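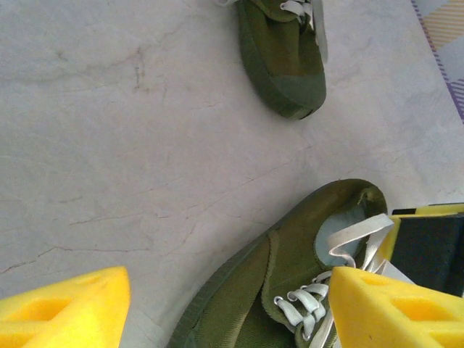 May 28, 2022

Shoes again. Rokeya Talukder wants the tidy-up policy to handle them before we touch anything else, and she has the spreadsheet, so shoes it is.

Where things stand: 311 demos in the set after I threw out the ones with bad timestamps. Of those, 72 are shoes with laces undone. The rest are slip-ons, sandals and tied shoes, which the policy has more or less figured out. Held-out runs on untied shoes: 19 successes out of 72 tries. I ran the count twice, hoping.

Failure notes from going through the wrist video:

- The policy likes the middle of the shoe, one pad each side. Fine on a slip-on. On the green canvas pair the laces stand up in loops exactly where the pads want to go, and the right pad ends up against them.
- Once a lace is in the grip, the force reading looks like a good grasp. The policy then lifts with great confidence and the shoe comes along at an angle of its own choosing.
- White laces on a pale floor. The segmentation (Dranach, old weights) loses the loose ends and sometimes picks up the floor cracks instead. It labeled one long crack "lace" at 0.8 and I briefly saw its point.
- Second shoe of the pair, when it's only half in view, pulls the target point toward it. Drop in success is small but it's there in every batch.

Tried today: retrained with the grasp label moved back to the heel collar for all untied shoes. Relabeled by hand, which took most of the morning and some of my good nature. 3,953 steps, stopped early when validation went flat. Haven't run it on the arm yet – the Skonemow controller wanted an update and then wanted to talk about it.

Hettiarachchi baseline is still ahead of us on tied shoes. They don't report untied. I can guess why.

To do:

- Run the heel-label checkpoint, same 72 starts, same order
- Dranach with the new weights, floor only, no shoes, see how many "laces" it finds
- Ask Rokeya if a lace pinch counts as a success when the shoe does reach the rack. I say no. The spreadsheet since March says yes in over half the rows
- Check pad wear before the next batch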